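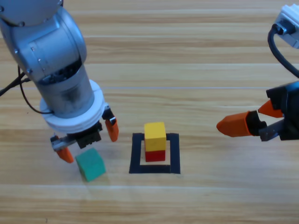

Week two with the Seol bimanual kit from Wakine. Notes in this thread for anyone pricing a two-arm setup. We paid for ours, list price, no discount.

Config: two arms facing each other, one parallel gripper each, standard orange fingertips. Control software is Ludik, the version that shipped with the kit. No custom code so far.

Test task is block stacking inside a taped square. Red, then yellow, then green. Either arm may pick; the software decides. Blocks start outside the tape.

100 trials over 4 days. A trial fails if any block ends up touching the tape or the stack falls. 10 failures, most of them on the third block.

Failure mode is nearly always the same: block starts rotated, gripper closes on the corners, block twists in the fingers, placement is off. Turning on the wrist alignment step in Ludik fixes most of it and slows the cycle. It is off by default. It should be on.

Calibration between the two arms took 40 minutes the first time. The manual skips the step where you save the base offset, so we lost it on restart and did it again.

Fingertips are fine on wood blocks. They slip on anything glossy. Arkness sells a softer set that fits the same mount. Ordered, not tested yet.

Cables need more thought. Leave slack at the wrist and check it at full reach before you run anything unattended.

Wakine support answered both tickets the same day. The base offset fix is planned for the August manual.

Next: handoffs between arms, same blocks, same square.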